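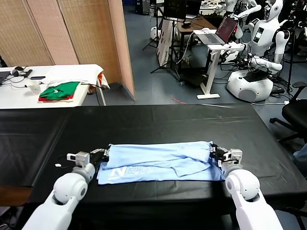 November 24, 2020

Open day at Wanley. Writing this up the same evening while I can still read my own handwriting. Rocío Quispe asked for "impressions, not a report," so impressions.

Background for anyone picking this up cold: we are supposed to tell Soldale by April whether folding is something they should put money into for the returns line. Returns are mostly T-shirts and light knits. Soldale has people doing it now, and the people are fast and don't need a black cloth under the shirt. Ninetano has been telling them the two-arm setup is ready. I went in thinking it was not ready and I should say so here, because it colors the rest.

The talk first. 30 minutes of slides, very few of them about cloth. The number that got the nods was 358 folds logged "across sessions." I asked how many different garments that covered and the answer was that they would get back to me. I asked what counted as a fold. Same answer. If a shirt gets picked up, dropped, and picked up again, is that one fold or two? It matters a lot for the success rate, and the success rate was the next slide.

Then the folding table. I'll give them this much, the table was more convincing than the slides. The arms hold a light blue T-shirt by its two ends, and the grip on the ends looks sensible, with a good length of fabric between the grippers. The layers don't line up all that well. You can see the upper one has creases in it and the one under it shows. A person on the Soldale line would give it a shake and a smooth with the flat of the hand. Two narrow fingers can't do the smoothing, and that was my main question going in. I still have it.
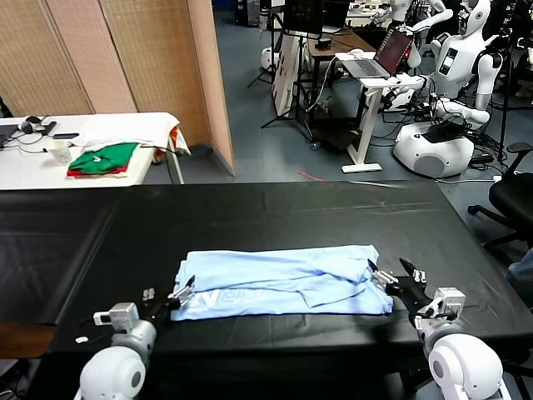
Blue shirt folded into a long strip, right gripper on the end of it. Lettering still showing at lower left.

Things I wrote down at the table, in no order:

— The lettering. Soldale wants print centered and face up at the end, every time. I asked whether the system knows where the print is. The host said it "could be trained to." So, no.

— Light shirt on black cloth. Easiest contrast you could ask for. What happens with a navy shirt? Nobody had a navy shirt. There was a green piece and a red one folded on the white table behind, and I asked if we could try the green. They said after the break. I had to leave before the break was over, so this one is partly on me.

— The shirt starts out laid flat. Ours come out of a bag inside out with a sleeve in the neck hole. Getting from the bag to flat is most of the labor. I timed it in our own shop in April: 40 shirts, and more than half of the time went into finding the shoulders. If the arms only do the part after that, Soldale is buying the cheap half of the job.

— Cycle time. They quoted 58 seconds for a full fold. I didn't get to put a watch on one start to finish, so treat that as their number. Our slowest person beats it comfortably.

— Cabling on the floor. Fine for a lab. Soldale runs carts through there.

Talked a little with someone from Huaranga in the hallway, who are looking at the same thing for hotel towels. Towels I could believe. A towel is a rectangle and stays one. Huaranga is further along than we are and sounded no happier, mostly about getting straight answers on what happens when a grip slips. Will follow up, there may be a case for splitting the cost of a proper trial.

What I'd want before saying yes to anything:

Our bag of shirts, picked by us, none of them seen by Ninetano beforehand. Dark ones included. Somebody from our side holding the watch. Every attempt written down, including the ones where a person reaches in.

Rocío, I know you're keener on this than I am. I don't think it's fake. The hold on the ends of the shirt was better than what I saw in the videos they sent. I just can't get from there to a line running a shift, and neither could anyone I asked.

To do: email for the raw log behind the 358. Ask what the grippers do with ribbed collars. Return visitor badge (still in my coat pocket).

Last updated: November, by me, fixed two typos

3 comments | 1 share

Recent entries
Bag opener, second attempt
Towel samples from Huaranga
Label printer jams again
Soldale returns line, notes from the walk-through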